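Revised Tabletop Setup Rules Take Effect in February

Revision 20 of the bench procedure replaces the version used at Demham and Sisham. It applies to any two-arm cell running the plate-and-letter sorting task, including the new cell at Celholm. The main changes are summarized below; the full text is filed under document 3839.

Section 2, work surface. Paper covering is still permitted. It must reach both side edges of the table and be replaced when a crease can lift a letter off the surface. Tape scraps and torn paper are to be cleared before a run. If one is noticed during a run, finish the run and enter it in the log as a surface defect. Do not reach in while either arm is enabled.

Section 3, objects. Plates are identified by color in the log, never by position, as position changes between runs. Letters and numbers are recorded by character and color. A piece lying on its side is recorded as such and is not corrected by hand. Pieces that could be read two ways once rotated, such as u and n, are to be checked against the object list.

Section 4, cables. Slack on each arm must allow full wrist rotation without the cable touching a plate rim. The previous text asked only for "sufficient" slack, and the two sites read it differently. Each cell must now move both arms through the reach test at 20 percent speed after any change to cable routing.

Section 5, wrist view. With the gripper open, both fingertips must be visible at the lower edge of the wrist camera image. Cells that fail this check must be realigned before data is accepted. The 100-run sample from Sisham included 19 runs that would not have passed.

Cells operating shortened shifts during Ramadan may do the weekly reach test at the start of any shift. The Monday requirement is waived for that period.

Comments on Section 4 are open until the end of the month.

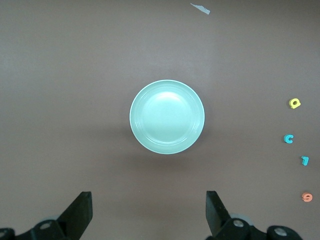
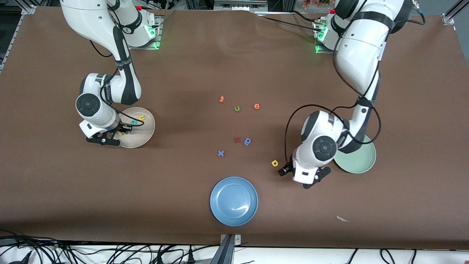
Plates and foam pieces on the work surface: wrist view (first) and overall view of both arms (second).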